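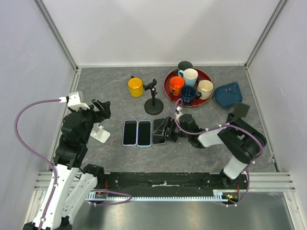

Home | Notebook | Reading Room | Recordings | Contact

Notebook entry, May – Prombridge Verse Recording Workshop

Session opened at 9.15 am. The purpose of the morning was to settle the reading order for the Khoury sequence, which comprises 44 short poems and a prose coda, and to record the first group for the public programme.

The order of the printed edition has been retained, with one exception. Poem 6 refers to the harbour bell before the bell has been introduced, and a listener has no opportunity to turn back the page. It will accordingly be read after poem 9. The programme note is to state the change plainly. Colleagues preparing the large-print booklet should work from the revised list and discard the earlier one.

Line endings were discussed at length. The workshop's practice has been to observe a slight pause at every line ending, whether or not the syntax runs on. In the Khoury poems this produced a halting effect, particularly in the couplets. A second reading, with the run-on lines carried through and the voice held level, was preferred by those present. The stanza break remains a full breath. No fixed duration has been set for it.

Pronunciation: "Porketti", the name of the ferry in the middle poems, is to be stressed on the second syllable. The metre requires this in all but one line. In that line (poem 31, line 4) the stress may fall on either the first or the second, and the reader should choose one and keep to it.

The Bodance translation was consulted for the coda. It renders the final clause as a question, where our text has a statement. Our text stands. The variant should be recorded in the notes for anyone comparing the two.

Takes 1 to 5 are usable. Take 3 has a page turn audible under the word "colour" and will need a patch. The reading copy should be printed single-sided for the next session – this was also noted last time and not done.

Outstanding:
Check the epigraph against page 262 of the collected edition.
Confirm that the hall will seat 100 with the centre aisle open.
Send the revised order to the readers.
Decide whether titles are to be spoken. The untitled poems would otherwise run together.

Session closed at 12.40 pm.

Comments (3)

ferrygirl: I would speak the titles. At the last reading I lost my place by the third poem.

Reading Room desk: The collected edition is on hold at the desk until the end of the month.

tmk: Is poem 31 the one with the gulls? I have always heard it stressed on the first syllable and would be sorry to lose that.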